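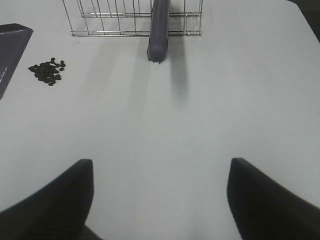 Chapter 3
The Dish Rack and the Work Surface

When I began to teach kitchen organization in Cáceres, I gave the first lesson on knives, as my own teacher did. The students liked it, but after the lesson the kitchen was in disorder and clean plates were standing in small pools of water. The next year I moved the knives to a later chapter and put the dish rack in their place. I have kept this order in the present book.

A wire rack is a simple object and most people buy it without much thought. They look at the price and perhaps at the color. In this chapter we ask other questions. How far apart are the wires? Does a dinner plate stand up between them, or does it lean on its neighbor? Is the lowest rail high enough that air can pass under the dishes? Where does the water go?

We also study the surface on which the rack stands. A pale, matte top is a good teacher, for it shows coffee and sauce very quickly, and a student who works on it learns to wipe often. On a dark or patterned top the same stains can stay until the evening. The place of the rack matters too. In a small kitchen it should stand at the back of the table or counter, with its long side parallel to the edge, so that the front part is left open for the work of the hands. Many home cooks do the opposite - they put the rack near the front, where it is easy to reach, and then they must cut vegetables in a corner.

Fermín Lagos, with whom I shared the training kitchen at Irkero, measured the drying time of 128 plates in the month of November, when the windows were closed. Plates that stood with a free slot between them dried much sooner than plates in neighboring slots. His table is printed in Section 3.4, and you will use it for the second exercise.

After this chapter you should be able to:

choose a rack that fits the dishes of a given household
load it so that water runs off and air moves freely
find the right place for it on a table or counter
clean the wires and the surface under them
recognize early signs of rust

Before you read further, please look at the rack in your own kitchen. Take everything out of it and write down what you found there, also the things that are not dishes. Keep the page, as we will come back to it in Section 3.6.

Words to know: rail, slot, drip tray, coating, clearance

3.1 Parts of the rack

The base rail carries the weight of the dishes. In most wire racks the upright wires are joined to it by small welds, and these are the first points to examine when a rack is old. Pass a dry cloth slowly along the rail - if it catches, the metal at that point is rough and should be checked for rust.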